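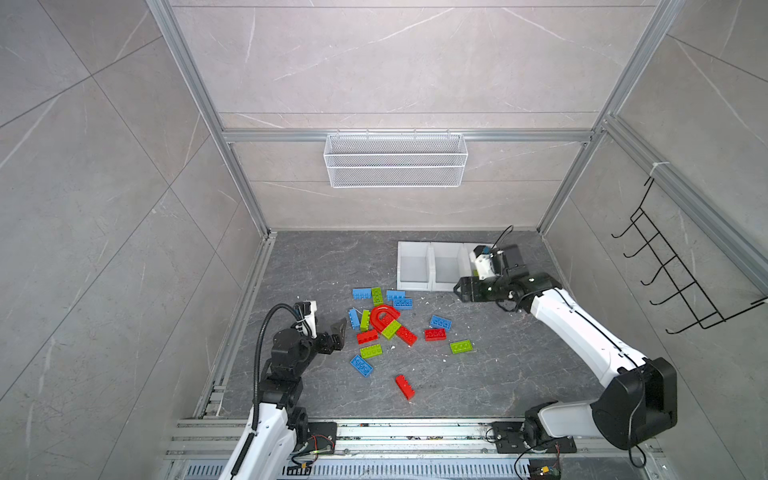

Pharmacy Practice 106
Week 4 handout: Reading a prescription label and getting the refill right

Welcome back! Last week was all dosage forms, and this week we get to my favorite part of the course, the label. It's a small piece of paper with a huge amount going on, and once you learn to read one properly you'll never look at a pill bottle the same way again.

What has to be there
Patient name, drug name and strength, directions, quantity, prescriber, fill date, refills left, pharmacy name and phone. State rules add a few more, so keep the Burkance summary sheet in your binder and check it before you do the worksheet.

Strength and dose are two separate things
Please get this one solid before the quiz. Strength is how much drug is in one tablet. Dose is how much the patient takes at one time. If the tablets are 500 mg and the directions say "take two tablets," the dose is 1000 mg. Do that twice a day and the daily total is 2000 mg. Write the units every single time - a bare number on a worksheet gets half credit.

Days' supply
Quantity divided by tablets per day. Easy!
100 tablets, two a day: 50 days.
100 tablets, four a day: 25 days.
100 tablets, three a day: 33 full days with one tablet over. Round down, and be ready to say why in class.
"As needed" directions are trickier. Use the largest amount the label allows in a day and work from there.

Brand and generic
A generic has the same active ingredient, strength and form as the brand. Color, shape and inactive ingredients can differ, and that is where patients get worried (fair enough, the pill they've taken for years just changed from pink to white). Practice saying this out loud with your partner: "It's the same medicine from a different maker. Let me show you the name on the label." If something still doesn't match, stop and get the pharmacist.

Case for Monday
A patient moves from Fetetby to Dullel and wants to transfer a blood pressure prescription. The old label shows 90 tablets, one daily, two refills left, last filled 60 days ago. How many days of medicine should be left? What do you need from the old pharmacy? Bring written answers, half a page is plenty.

Reading
Devadiga workbook, chapter on labels, through the second set of practice problems. Skip the compounding section for now, we'll come back to it in March.

Questions: come by Room 474 after lab.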